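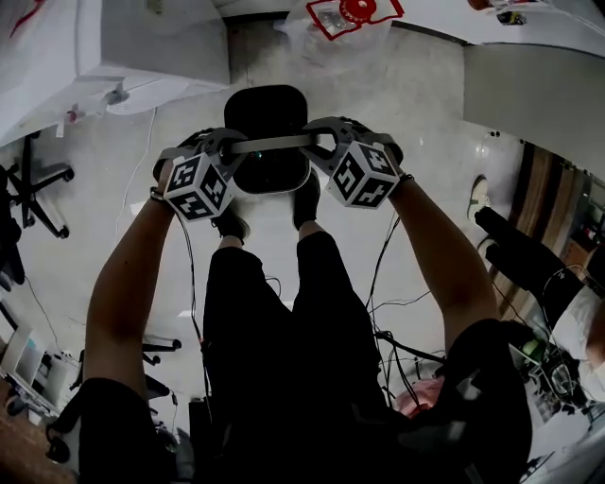
What size water heater does a two-bathroom unit need?
A 50-gallon tank is the default for two bathrooms and up to four occupants. Units with a soaking tub get the next size up. First-hour rating matters more than tank volume, so compare that number on the yellow label before comparing anything else.

How often should the tank be flushed?
Once a year. Buildings on the Nukholm well supply should flush every six months. Sediment there is heavy enough to block a drain valve in a single season.

Why does the heater make a popping noise?
Water trapped under sediment boils and escapes in small bursts. Flush the tank. If the noise continues after two flushes, the layer has hardened and the tank is near the end of its service life.

What temperature should the thermostat be set to?
120 degrees Fahrenheit at the tap. Where the tank is kept at 140 degrees, a mixing valve is required at the outlet. Dial markings are approximate. Measure with a thermometer after the water has run for three minutes.

Do I need an expansion tank?
Yes, if there is a check valve or pressure regulator on the cold supply. All units in the Stelmakh building have one. Precharge the expansion tank to the house pressure before it is connected, with the supply side empty.

How is the anode rod checked?
Shut off power or gas, close the cold inlet, relieve pressure, and draw off a few gallons. Remove the hex head with a 1 1/16 inch socket. Replace the rod if more than six inches of core wire is exposed. On tanks with a softener upstream, check every January.

Is a permit required for replacement?
Yes, including like-for-like replacement. Tenants do not file permits. Send the request to Orysia Didenko with the unit number and the model number from the data plate.

What does replacement cost?
The labor charge is $700 for a standard swap. Venting changes, pan drains, and electrical work are quoted separately by Montri Kaewsai after a site visit.

The relief valve is dripping. Can it be capped?
No. Never cap or plug a relief valve. Check house pressure first; anything over 80 psi needs a regulator. If pressure is normal, replace the valve.

How long is the labor warranty?
7 years on tanks we installed, void if the annual flush was skipped. Parts are covered by the manufacturer.

Last updated: September 18, 2021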